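Notebook, Flivthorpe cell, Saturday. Unplanned contact with basket rim; run suspended.

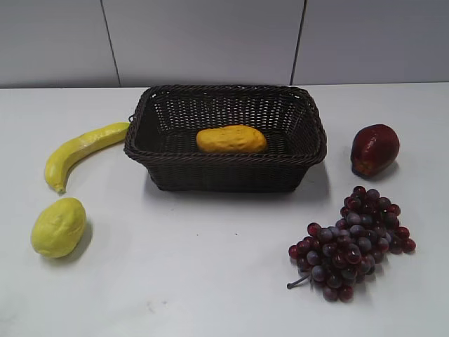 The task under test was fruit-into-basket, using the standard artificial set. The run was suspended at 14:20 after the arm pressed down on the basket rim and did not stop when the force limit was reached. No person was inside the marked area. The operator used the stop button at the desk, and the arm held position as designed once the button was pressed. The matter is recorded as a safety event because the automatic stop did not act first.

**Sequence, from the log and the operator's account**

The arm had picked up the banana and was moving toward the basket. The planned release point was above the middle of the opening. The arm came down to the left of that point, and the underside of the gripper met the braided rim near the small handle. The wrist sensor reading rose and passed the limit. The Tavel controller should then have halted motion and opened a fault. It continued the downward move until the manual stop.

The log shows fault code 612 written after the manual stop. Under the Tavel manual kept at the cell, 612 is a late sensor message. It is a warning only and does not halt motion. Staff had seen this code earlier in the week and had cleared it from the screen each time. That practice is to end today.

**Findings so far**

1. The force limit is checked on the Ureo computer, and the halt request is then sent to the controller over the shared network. When messages arrive late, the check is made against an old reading. The limit value itself was correct.

2. The shared network was busy at the time. A large copy of recorded data had been started from the same computer at 14:05 and was still in progress. Stopping the copy and repeating the move in free air, with no objects on the table, gave no late messages. Starting it again brought code 612 back within 3 minutes.

3. The position error is a separate fault. The vision step placed the center of the basket too far to the left. The present view is that the banana, lying close against the handle side, was joined to the basket outline before the pick, and that the outline was not refreshed afterward. The dark weave and the small gaps in it may also make the edge harder to find. This has not been tested.

It should be noted that either fault alone would have had a smaller effect. A wrong release point with a working limit would have ended in an ordinary halt.

**Condition of equipment**

The gripper was removed and checked on the bench. One finger pad has a shallow mark and will be replaced. The wrist sensor returned to zero with the gripper off and read correctly with the test weight. The arm joints were checked by hand with power off and moved freely. The basket was kept in use for the vision checks.

**Actions taken**

- Power to the arm is locked off. The tag is on the main switch and the key is in the cabinet.
- Data copying from the Ureo computer is not allowed while the arm is enabled. A note has been fixed to the monitor.
- The log and the sensor record have been saved under the Vaněk project folder, in the subfolder for safety events.

**Required before restart**

The force limit is to be set inside the Tavel controller as well, so that a halt does not depend on the network. Code 612 is to be changed from a warning to a halt. Both changes need a second reader before they are loaded.

After that, the limit is to be proven by 6 slow downward moves onto the foam block at reduced speed, with an operator at the stop button for each one. All 6 must halt without the button. If any move fails, the lock goes back on and the count starts over.

The basket outline is to be taken again after every pick. The first trials should be made with the banana well away from the handle, then in its present place against the left side, and the two sets of outlines compared. The arm is not needed for this work and it may go ahead while the lock is on.

**Open questions**

The desk screen showed the cell as "ready" for 2 seconds after the manual stop. The cause is not known. It may only be a slow display, but the same screen is used to decide whether the area may be entered. Until this is settled, staff are to go by the lamp on the controller cabinet and disregard the screen.

The older recordings should also be searched for code 612. The search has not been started.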